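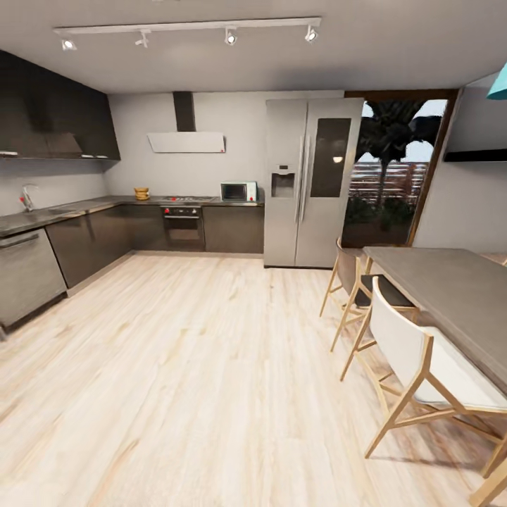
Getting the Light Right Over a Dining Table

Most dining rooms get one ceiling box, placed in the center of the room by whoever wired the house. The table often ends up somewhere else. That gap is where most lighting complaints begin, and a new fixture hung from the same spot won't fix it.

At Grasside, a row of townhouses finished last February, the builder moved the box before the drywall went up. The tables there run along the window wall, and each has a linear pendant from Podero hung above it. The fixture is a brushed brass bar with 3 frosted glass shades, plain enough to sit with older furniture.

Hanging height matters more than style. The Grasside pendants started out too high and threw glare into the eyes of anyone sitting down. Dropping them 4 inches solved it. Owners with taller ceilings needed a longer stem — Podero sells these separately, and they should be ordered in the same finish batch.

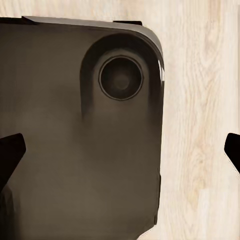 Dimmers and Bulbs

A dimmer is worth the money in any room used for both meals and homework. Check that it is rated for LED bulbs, as older models can buzz or flicker at the low end. Warm white bulbs suit brass and wood. Cooler ones make both look gray after dark.

Drarnelen makes a smaller pendant for tables that seat four or fewer. It comes in black, pewter and a soft white, and costs $261 with the canopy. The Nakamura shade is sold in paper or linen and fits the same cord. Paper gives a more even glow but marks easily, so linen is the better choice near a stove or a busy doorway.

Clean glass shades with a damp cloth once the bulbs have cooled. Brass needs only a dry one. Replacement shades for the Podero bar are $25 each and ship from the same warehouse as the stems.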